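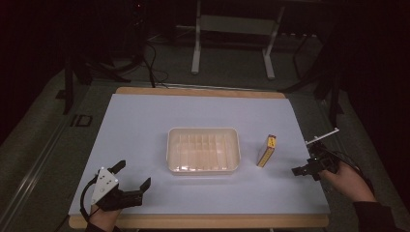
The Povgate site opened its packing hall to visitors on Thu 28 May. I went mainly to look at the workstations, since our own benches are due for replacement in December and Stimeck supplies furniture to both buildings. The tour ran in groups, with the packing area second on the route after goods receiving.

Goods receiving can be covered briefly. Cartons come in on pallets, are opened at a waist-height counter and are decanted into totes. The labels use the same Fuvent numbering as ours, with the bay first and the shelf second. The handout lists 877 active stock lines, of which 138 are classed as small and slim. Those lines are the reason for the bench layout in the next room.

The sample bench is a plain wooden table with a large white board laid flat on it. The board covers nearly the whole top and leaves a narrow strip of light wood showing along the far side and a thicker one along the near side. There is no shelf or rail on the board itself. It carried two items when our group came to it: a translucent plastic tray near the middle and a small yellow carton standing on end to the right of it.

The tray is the part worth copying. It is low-walled with rounded corners, and a row of thin upright ribs divides the inside into narrow compartments. It was set with the long side running left to right. Slim cartons are sorted into trays of this type before they go to the shipping box, and the tray is filled from one end. According to the handout, compartment width is chosen per product family, and trays are ordered in lots of 40.

The yellow carton is tall and narrow, with red and orange printing and an orange-red band across the top. Cartons with this sort of footprint are awkward on a bench. Stood on end they lean or fall, and laid down they use more surface than they need. A ribbed tray deals with both problems, provided the ribs are close enough together.
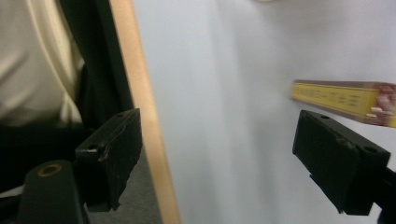 Site Visit Notes, No. 40, p. 7

The board surface is smooth and white with a slight blue-gray cast. I prefer it to the bare wood we use now. A pale tray is harder to pick out against it than a dark one would be, and I raised this at the end of the tour. The answer was that darker trays from Sproģis had been tried and were returned because the ribs were too thick for the narrowest cartons.

The handout gives bench depth as 700 mm. Ours are deeper, and the back third collects tape rolls and paperwork. I would accept the shallower size if a separate hook rail were fitted to the wall.

Two points remain open. The handout does not state how the board is held to the table, and I did not get a chance to ask. It also gives no replacement interval for the boards. Stimeck has been asked for both, along with a price for a single bench in the Povgate size.

The last stop was dispatch, where the layout matches our own apart from the door position.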